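# Plukton parts set, bench notes

Small set. 491 entries, 2 folders, covers the metal parts and where they get put. Put together in a hurry, fix what you find.

## Bins

Brackets and linked pieces go in the blue bin on the white table. Flat stamped stuff, gray metal, mostly tangled. Label the whole pile as `brackets_mixed`, dont split it. The dark piece with the slots gets `ladder`.
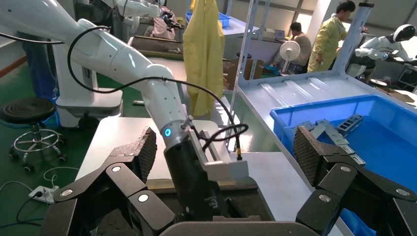

## Cart

Black top, lower tier, white rails across the front. Fan modules stay on top, toward the left. Wires = one label, `wires`, any color. Same for cloth, even when it hangs down over the rails. Cardboard box is `box`, never mind what's in it.

Small loose items on the lower shelf get labeled one by one. Anything smaller than 3 mm, skip.
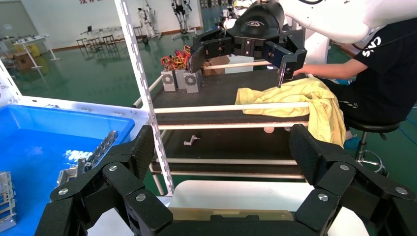 Cart with the three fan modules, fitting and white ball on the lower shelf.

## Known problems

- `fitting` and `bracket` got swapped in 30 entries, not fixed yet
- folder 2 has no readme of it's own

© Hidness parts list | Contact | Back to top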